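Lodora Forum > Workcells and Fixtures > Setup and maintenance
Topic: Two-arm table cell, belt and jeans task, cable keeps catching

tavi_bench
Posted April 13, 2018

Hello everyone. I take care of a two-arm table cell at Clitden. The task now is a pair of jeans with a belt: the arms must take hold of the belt at the waistband and pull it through the loops. Both grippers are the Zinero type with the long black fingers, and each one has a small camera at the wrist.

My trouble is on the right side. In March I changed the fingers on both arms, and after this the right gripper began to stop with a force error when it goes down to the belt. The left has no such problem. In 50 runs I had 2 stops on the left and many more on the right, I did not write down all of them, sorry. I checked the finger screws and I did the zero position again. The wrist camera shows how close the finger comes to the end of the belt: 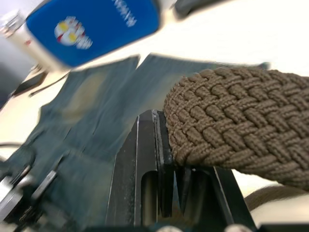
Reading time: 2 minutes

The belt is the braided kind, quite thick. I first thought that the tip of the finger is catching in the braid, but the error also comes with a flat strap, so now I am not sure. What should I check next? I would prefer not to take the wrist apart again, because last time it cost me a whole afternoon.

oldflange
Reply 1

Did you change the payload value in the controller after you put on the new fingers? If the new ones are heavier and the controller still has the old number, it reads the difference as contact force. I would begin there. It takes five minutes.

mirel_k
Reply 2

I don't agree that it is payload. A wrong payload would make trouble on both arms if he changed both, and the left one is fine. To me it sounds like the cable. Can you show the whole table, with both arms down at the belt?

tavi_bench
Reply 3

Thank you both. The payload value I changed already, and it is the same on both arms. For mirel_k, the whole table:
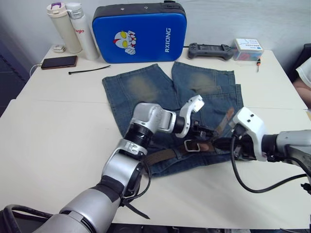

Both arms at the waistband, right gripper down on the belt.

The legs of the jeans go to the back, so the waistband is always on the side of the arms. We tried it the other way and the arms had to reach too far.

mirel_k
Reply 4

Look at the thick black cable from the right gripper. It drapes down onto the table and goes back to the right. When the wrist goes down and turns, I think this cable is pushing against the table top and the arm feels it. You should give it a fixed point higher on the forearm and leave a free loop between that point and the gripper. Then move the wrist by hand to both ends of its range, slowly, and watch that the loop never becomes tight.

I would also tie up the strap that hangs near the lower part of the left arm. It is not your fault today, but one day it will be.

oldflange
Reply 5

Fair, the cable does not look good. But I would still not close the case on payload. The same number on both arms does not mean the same right number. Weigh one finger set on a kitchen scale. Ours was wrong by 92 grams for half a year and we blamed the cables all this time.

Chunhua Cui
Reply 6

I maintain a similar cell at Siriwardena. You can separate the two ideas without opening the wrist. Take away the jeans, lift the cable with your hand outside the work area and hold it by a long string, and have a colleague at the stop button. Run the same downward motion at low speed, ending well above the table. Write down the force value. Then let the cable lie as usual and run again. If the number changes between the runs, it is the cable. If it is high both times, oldflange may be right.

One more small point. Please do not pull the cable tie very hard when you fix it on the forearm. I damaged a connector in this way. Hook and loop tape is better, and you can adjust it later.

oldflange
Reply 7

Good test. I would still rather see zip ties, tape opens by itself after some weeks of wrist turning. But not tight, on this we agree.

tavi_bench
Reply 8

I did the test from Chunhua Cui. With the cable held up the force value stays low and flat. With the cable on the table it climbs when the wrist begins to turn. So for now I have put hook and loop tape on the forearm in two places, with a loop after the second one. I made 50 runs and the right side stopped one time, at a moment when the belt was folded under itself, so I do not count it to the cable.

I will also weigh the fingers, but I have to borrow a scale first.

mirel_k
Reply 9

Glad to hear it. Check the tape again after a week, and look if the loop has moved toward the gripper.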